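AUTOMATION ELECTIVE - WEEK 5 NOTES

Buying a bench cell: how to read the offer

Lecturer: Zohreh Rahimi. Lab queries to Itzel Robles, not me please

Notes only, slides go up later. Bring the quote sheet to the tute.

What we're looking at

The Anex two-arm bench kit, sold through Drurach. Small cell, tabletop picking and sorting. Compare with the Flidside single-arm offer from last week. Same questions for both - what do you get, what do you still have to buy, who fixes it.

What the quote says

- base kit 2,865 per month on lease, price holds to end of May
- 400 for delivery and first set-up, one off
- 60 hours of remote support, then billed by the hour
- bins, test objects, desk and monitor NOT in the price. Read the fine print, half of you missed this in the last assignment

Lease or buy? Montserrat Cuevas did the sums for her own shop and leased. Her reasoning is in the reading pack, short, worth it. She leased a different arm but the argument carries over.

The kit at work

Two arms over a wood top, black extrusion frame. Two-finger grippers, one per arm. Look at reach and clearance first, then the clutter.

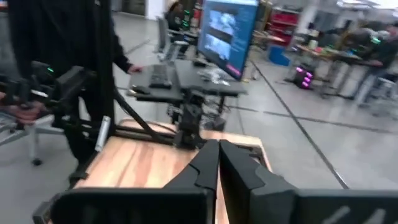
Wrist view. How much of it do the fingers take up?

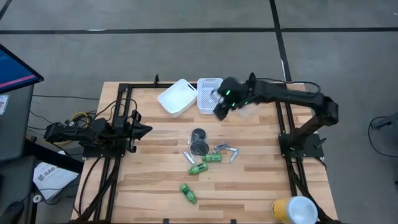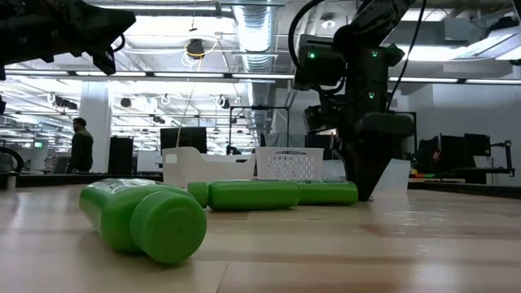
Things to check on any cell like this

1. Reach. Can both arms get to the bins at the back? The third picture has a gripper right down on the table near the green objects, good one for judging finger clearance.

2. Mixed objects. Green cylinders, metal tools, a cup in the second picture. Rigid and smooth is the easy end. Ask the vendor about soft bags and anything see-through, get the answer in writting.

3. Cables. Look at the base of the left arm, second picture. Who routes them, who replaces them? The quote says "installation" and stops there.

4. Lighting. Long rows of overhead lights in the third one. Glare on shiny plastic is a real cost, budget time for it.

5. Floor space. Don't measure just the table. Frame, desk, chair, somewhere to stand. Estrella Valdovinos has a floor plan template, ask her nicely.

6. Wear parts. Fingers especially. Drurach's sheet rates them for up to 3,000 cycles on the demo task, which tells you little about yours. What counts as a cycle?? Ask.

Service side

Nedeljković plan = on-site visits, seperate contract, not Drurach. Two vendors means two phone numbers when it stops. Hok-lam Hsieh will talk about this at 2 pm in the guest slot, have a question ready on response times.

For the tute

- one page, lease vs buy, show your working
- list every item missing from the quote that you'd need on day one
- pick one object your own site handles and say how you'd trial it before signing

Reading: pack section 4, skip the appendix. Flidside brochure if you lost it is on the course page under week 4.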